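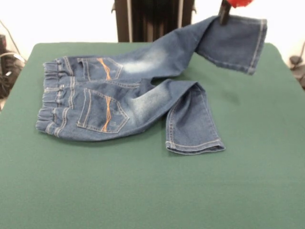
Blue jeans on the green table

Grarna Debating Circle - notes from the meeting of December 26, 2024

I took the notes again, so blame me for the spelling. In the room: Nyokabi Mabula (chair), Jailson Honorato, Imani Ondieki and me, Nicanor Rivas. Hamidreza Nouri sent his apologies and a very long email.

October notes agreed, once Jailson had his "strongly" put back in.

Speaker invitations. We've asked a columnist to talk on free speech at universities and 90 people have signed a letter asking us to drop it. Nyokabi read the whole letter out, which was fair of her, though my tea went cold! Imani thinks the letter has a point about us only ever booking one side. Jailson said that if we cancel one we'll be cancelling the lot by Easter. I went back and forth - I don't like the man's columns but I'd quite like to hear somebody argue with him. Vote was three to one to keep the booking, Imani against. She's going to find a second speaker to answer him and Nyokabi will write back to the 90.

Hamidreza's email. He wants a rule that nobody can be asked to leave for an opinion, only for shouting. We liked it but got stuck on what counts as shouting (Jailson looked a bit worried). Held over till he's here.

Hall. Conneely Rooms want £381 for the big room and £300 for the upstairs one. Upstairs has no lift, so the big room it is. I'm to ring them and pay the deposit.

AOB. Imani has 2 boxes of old pamphlets in her hall, please come and take some.

Next motion for debate: "This house would rather be offended". Jailson to propose, Imani to oppose.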